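**Redard Robotics Club: pre-run safety check, Bay 2**
Textile handling project, Flastton fixture. Complete before power is enabled. Repeat each Friday.

- [x] E-stop pressed and released, arm drops out of run mode
- [x] Floor tape visible on all sides of the bay
- [x] Speed limit set to 40 percent
- [x] Wrist cable clipped, no rub marks
- [ ] Finger pads clean — **left pad glazed, replace**
- [x] Long hair tied back, lanyards off
- [ ] Spare fuse in drawer — **missing, reorder under part 211**

Comments: Drulley controller started without faults. Grip force left at the low setting from the May trials. Do not raise it to make up for the glazed pad. 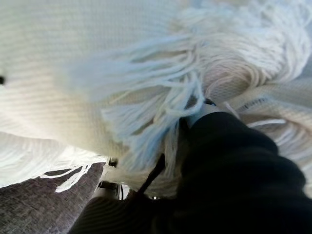

Entanglement is the main open item on this sheet. The Oddsson task list allows any household textile, and the current rules cover only hems and flat cloth. Loose white fringe lying over the gripper and across its light-gray parts is a stop condition: hold the arm, press E-stop, then free the strands by hand. Do not jog the wrist or cycle the fingers to shake yarn out. Check the finger joints for fibers before re-enabling.

- [ ] Fringe rule added to bay card
- [ ] Blunt tweezers stored at bench
- [x] Fiber check after every 15 cycles

Result: conditional pass. Supervised runs only until the pad is replaced.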